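We use cookies to keep this site running and to see which pages get read. By continuing you agree to our cookie policy.

28 May 2021
By the Skesovico tooling blog

Getting a two-arm task to stop fighting itself

I spent most of the spring on one dumb problem: pulling a box off a cabinet shelf with the right hand while the left arm drifted into the door. If your planner treats each arm as its own little world, you'll hit this too, so let me walk you through my fix in Turell.

First, open your task file and put both arms in one planning group. Yes, it's slower (my plans went from 80 to 186 milliseconds) but I'll take it. Then add the door as a collision object at its open angle. Don't leave it at the closed pose from your furniture model! I did that for a week and blamed the controller.

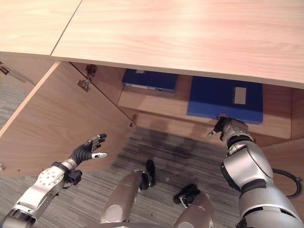
Photo: Skesovico / Flarnstead test room

Next, give the idle arm a job. I set a "hold" goal for the left hand, open and out in front of the door, with a soft cost for moving away from it. The right hand gets the real goal: fingertips at the bottom front edge of the blue box, near the clasp.

For the grasp target, crop your point cloud to the shelf opening before you fit the box. Two boxes in the same blue will happily merge into one blob – I split mine by depth, as one sits farther back than the other.

Last step, turn on replay logging and run the plan in simulation before you send it to hardware. My log folder has more than 467 runs in it now, and the early ones are pretty embarrassing. Start with joint speed at a crawl and bump it up once the replay looks clean.

Related
– Importing furniture models into Turell
– Adeleke grasp scoring: first notes
– Coming in June: replay logs without the giant files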